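Talk notes, 10 January 2019. Library meeting room. Keep it to the half hour, and remember they lock the coffee machine before we finish.

## Why you still have that old computer

- Open with the closet. Ask who has a dead laptop at home. Wait. Ask who has more than one. Wait longer, and raise own hand.
- My count is 3, plus a tower that belonged to my sister, who says it belongs to me.
- Everybody's reason is the same: "my photos are on it." Then ask when they last looked at the photos.

(SLIDE 2, leave it up while people find seats)

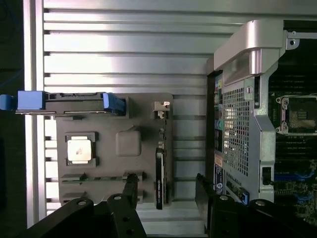
## The box of cables

- Move on to cables. I own 11 chargers and can name the device for two of them.
- Read out the label from the Moreira box: "IMPORTANT, DO NOT TOSS." My handwriting. Contents: one phone cord, a remote, a manual in Dutch.
- Clementina Godinho's rule, from her talk last January: if you can't say what it plugs into before you reach the kitchen, it goes. She has a very small apartment and a long hallway, so the rule is kinder to her than it would be to me.
- Pause for the person who will say they once needed the cable. There is always one. Let them have their moment.

## What to do this week

- Copy first, get rid of it second. Doing it the other way around is how I lost the Trastitz vacation. (My wife has forgiven me. She brings it up at weddings.)
- Two copies, in two different buildings. A drawer in the same desk is one building.
- Check that the copies open. Open one from the middle of the folder too, not just the first.
- Sign out of everything before the machine leaves the house. Then wipe it.

(SLIDE 3)

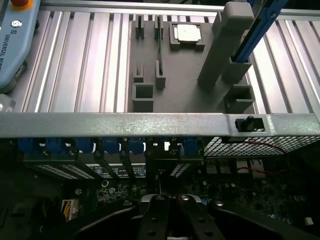
## Feelings section, keep short

- The 108 folders called "New Folder." Do not read them all aloud again.
- You are allowed to keep one machine for no reason. Mine is the Lenov, which weighs as much as a roast and runs one card game.
- If running late, skip the Mirkent story. If running early, still skip it, her brother might be in the room.

Questions. Repeat each one back loudly, the rear rows can't hear. Sign-up sheet for drop-off day is by the door, pen on a string.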